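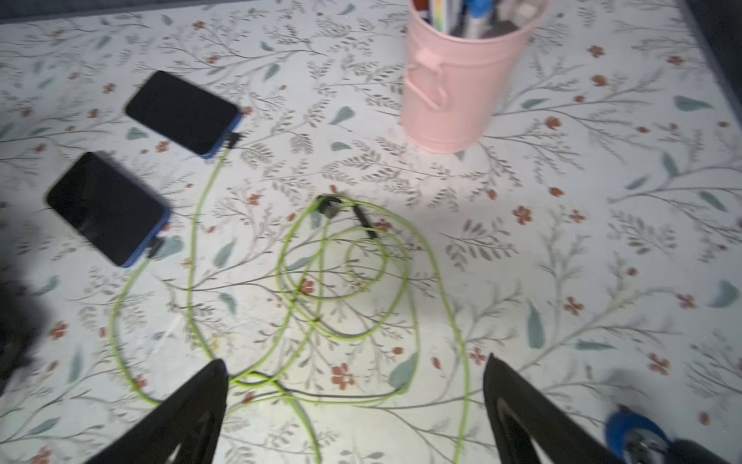
The charging of telephones in this household was for a long time governed by no policy at all. Cables were purchased as needed, left wherever they were last used, and replaced when they could not be found. With effect from the start of this year, a single table has been designated for the purpose, and all other charging locations (the kitchen counter, the arm of the sofa, the floor beside the bed) have been withdrawn. The table is covered with the cloth with the rust-red flowers, which regular readers will remember from the entry on linens. It was selected because the bright green of the braided cables stands out clearly against it, and a cable that can be seen is more likely to be put away. The pink pencil bucket remains on the table by general agreement, as pens are required for the labels.

This entry sets out the arrangements now in force and the matters still under review.

Cables

An inventory was conducted over one weekend. The combined contents of the hall drawer, two coat closets and the box marked Misc. came to 38 cables. Those with split jackets or bent connectors were taken to the electronics collection point at Flarkton, together with three wall chargers of unknown origin. The remainder were tested on a working telephone and sorted by connector type.

The green cables were retained as the standard issue. They were ordered from Iltetti two winters ago, and the braid has held up well. Their one disadvantage is length. A long cable is convenient when the telephone is in use on the sofa, but on a table the surplus gathers in loops, and the loops find one another. Fabric ties were tried first. They were removed every evening and never put back. The present practice is to coil each cable loosely by hand, in circles the size of a saucer, before the table is left for the night. Compliance has been fair.

Telephones

Telephones are placed on the table by 9:30 in the evening and are left face down. The screens light up whenever a message arrives, and in a dark room this was found to be distracting to those trying to read. Both telephones in the household are black and both are kept in blue cases, a coincidence of a store promotion. On two occasions the wrong one has been carried off to work. A small paper label inside each case has been approved and will be introduced once a pen that writes on plastic has been located.

Pens

The bucket was reviewed at the same time. Each pen was tried on the back of an envelope, and those that did not write were discarded. Markers with missing caps were also discarded -- with some regret in the case of the good purple one. It is requested that pens borrowed from the bucket be returned to the bucket.

Matters under review

A cable box from Clurkora was considered and has been deferred. The model with the correct number of openings is too deep for the table, and the smaller model does not admit a plug of any thickness.

The position of the table is also under discussion. It stands at present near the only free outlet on that wall, which leaves the cables running across the front edge where they may be caught by a sleeve. Moving the bookcase would release a second outlet, and the bookcase cannot be moved until it has been emptied. This work is scheduled for April.

Readers who have written to ask about the bathroom shelves are advised that the entry is in preparation.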